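**Belt in or belt out when you put jeans away?**

**zerkesar_attic**
OK, I need opinions! I've been sorting my closet all August (down from 40 hangers to something sane) and I'm stuck on belts. I have always left mine in the jeans. My cousin Wing-sze Lai says that's how you wreck both. Who's right?

**netar996**
Out. Always out. Roll it, put it in a drawer, done. A belt left in the loops makes a lump right through the middle of the fold and the whole stack leans.

**mendano_blue**
In! I love this topic, way too much. My everyday pair lives with its belt and I've never looked back — I grab one thing in the morning and I'm dressed. The trick is laying everything out flat before you fold. Legs straight, waistband toward you, and get the belt sitting smooth in the loops with the free end out to one side where you can get at it. 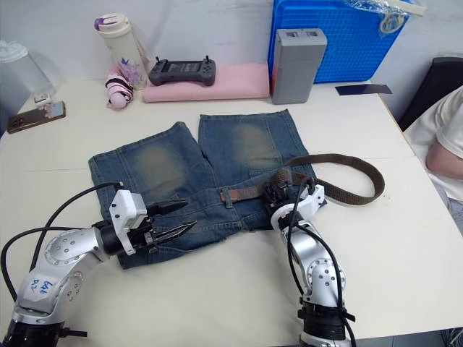 Then I tuck that loose end back along the waistband, bring one leg over the other, and fold up from the hems in thirds. The belt ends up on the outside of the bundle and the lump is tiny. I do it on a table, never the bed, because a soft mattress lets the seams wander. Old faded jeans are the easiest of all, they just flop into place!

**netar996**
Thirds with a belt in? My shelf is 2 inches too short for that, I swear. And the leather gets a bend in it.

**mendano_blue**
Mine's woven, so no crease to speak of. I'd take a stiff leather one out, sure.

**Sze-wing Huang**
Agree with netar on leather. Woven I'd leave in. I hang mine by the buckle if it's a nice one, though.

**zerkesar_attic**
Ooh, mine is woven too! Tried the thirds thing tonight and the pile is so much neater. Wing-sze still says no. Does anyone fold black jeans inside out, or is that just her?

**netar996**
Inside out for washing. Right side out on the shelf.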